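Speaker notes: "Good, Fair, Slightly Tired: the words we use in inventories"
Histstead landlords' evening, Friday, 7.30 start

Put the clicker on the lectern before anyone sits down. Last time it was in my coat, and my coat was in the cloakroom.

SLIDE 1. Title. Say hello. Thank them for coming out for a talk on check-in reports when there are pubs.

Start with the Zemgate flat. Two bedrooms, furnished, a report of 409 lines. Every line said "good condition". The sofa was in good condition. The sofa's missing leg was listed separately, and that was in good condition too. Pause here. If they don't laugh, go straight on to slide 2 and speed up.

SLIDE 2. What a report is for. It gets read twice: once by a tenant standing up with a box under one arm, and again a year or more later by somebody who is cross. Write for the second reader. The first one will sign anything if you've also brought the keys.

Most of us write for a third reader, the imaginary inspector who admires long words. "Receptacle, refuse" is a bin. I have seen "ambulatory surface" used for a hall carpet. I know who wrote it and he's coming tonight, so keep it friendly.

SLIDE 3. Condition words. Read the list aloud, slowly: as new, good, fair, worn, poor. Ask for hands up on what "fair" means. Let it run for a minute or two. In Prandau half the room thought fair was better than good, and one couple had to be moved on from it.

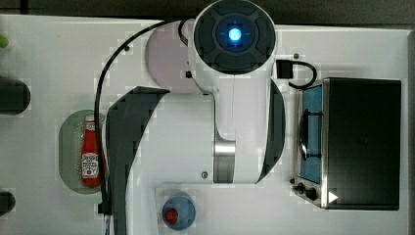

Taha Nasr put it to me afterwards that the words were never the trouble, the trouble was that we all choose them at the end of the day, when everything looks fair, including the clerk. Do the kitchen first, was his advice, while you still have opinions.

I've since tried it. Kitchens are the worst room because they're full of small things that walk. Nobody takes a wardrobe home by accident, but every tenant who has ever lived has left with somebody else's tin opener and a clear conscience.

SLIDE 4. Name the thing, then its colour, then the damage. In that order, every time. "Kettle, white, chip to lid." Resist adjectives. "Lovely" is not a condition, and in one Czarnecka report it was applied to a shower curtain.

If you don't know what a thing is called, say what it looks like. Plenty of good clerks go quiet in front of a colander. Is it a strainer? Is it a sieve? Write "colander, green, two handles" and move on. Whoever is arguing about it later will know which one you mean, and will be annoyed that they do.

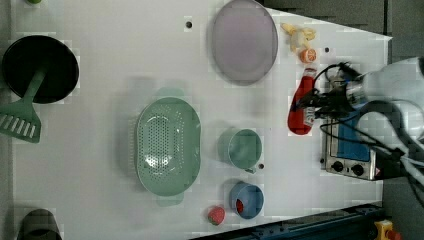

Slide 5. Pan, black, round. Spatula, green, slotted. Colander, pale green.

Talk over this slide, don't read it. Point to make: three items, three lines, no essays. The old style was one line reading "quantity of kitchen items, various", and you can't charge anyone for the loss of a various.

SLIDE 6. Soft things. Cushions, curtains, throws, and whatever has been left in the toy box of a family let. People skip these, or lump them in as "soft furnishings" and hope. Then a cushion comes back a different colour and everyone has to have feelings about it.

Marks and seams matter more than size here. Say where the mark is in words that still work when the thing is turned round. "Left" is no use at all on a cushion. "Beside the seam, near the top" will do, provided it has a top.

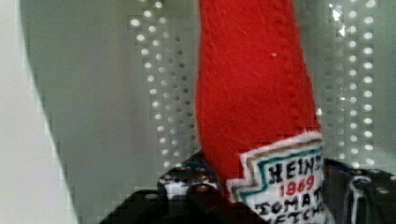
Slide 7. Ketchup bottle, red felt, embroidered label. Pale speck beside the seam.

Someone will say this is too much detail for a toy. Agree with them. Then tell the story of the rabbit (short version, leave out the solicitor).

SLIDE 8. How long should it be? The longest report I've ever been sent had 2205 lines. It listed the screws in a shelf. I got as far as line 194 and made a sandwich. If a tenant can't get through it in the week they have to reply, you haven't protected yourself, you've just typed a great deal.

My rule, which you are welcome to ignore: if it would cost less than a sandwich to replace, group it. Cutlery by type. Food left in cupboards gets a single line, or better, a bin bag before you begin.
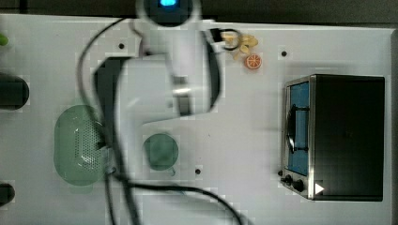

Grouping does not mean giving up, though. "Cutlery, nine pieces, mixed" is still a line you can check. "Cutlery, some" is a shrug with a comma in it.

SLIDE 9. Questions. Likely ones:

Do I need to list the light bulbs? Say whether they worked when you tried the switch.

Can the tenant add things? Yes, and let them, in their own words. Tenants' handwriting has settled more arguments than my typing.

What about smells? Have an answer ready. I didn't in May. "Odour, mild, hall" is my current offer — change it if anyone comes up with something better.

Finish by 8.45, they lock the car park at nine. Sign-up sheet for the Zemgate session is under the biscuits.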